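Asunto: Re: [lista-te] ¿Merece la pena el lote de primavera de Kekisberg?

El martes se escribió en esta lista:
> He probado el lote de Kekisberg y me parece muy superior al de Prunthorpe.
> Según Ostermann, aguanta 60 meses sin perder aroma si se guarda bien.
> Yo voy a pedir 2 kilos y recomiendo que hagáis lo mismo antes de que suba.

Perdonad, pero lo de los 60 meses me cuesta creerlo. ¿Guardado cómo? ¿Comparado con qué? Quien vende el té es el mismo que dice cuánto dura, y en la hoja que mandan con el pedido no figura ni la fecha de cosecha. Con el de Drorncombe nos contaron algo parecido y a mí, al año, me sabía a cartón.

Tampoco me convence la cata. Si se prueban dos tés sabiendo cuál es el caro, gana el caro. Repetidla a ciegas, con 2 gramos por taza y la misma agua, y entonces hablamos.

Y luego está el asunto de las cajas. Quedan muy bien en la mesa, pero el cristal deja pasar la luz y yo ahí no metería hoja suelta buena - para sobres, vale.
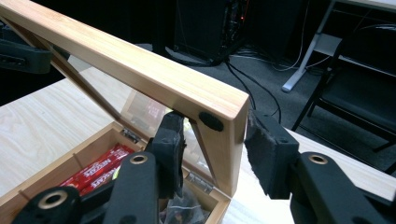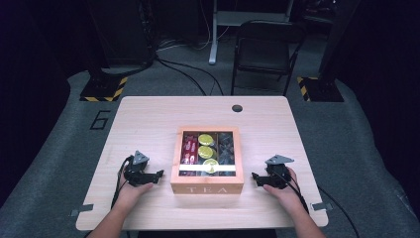 Cajas de madera con tapa de cristal; en la segunda foto, con sobres de té.

Para lo demás sigo con lata opaca y cierre a presión, en un armario lejos del horno.

En cuanto al pedido conjunto, 529 euros me parece mucho dinero para un té que sólo ha probado una persona. Que manden antes una muestra de 30 gramos. Si no quieren - mala señal - conmigo no contéis.

Saludos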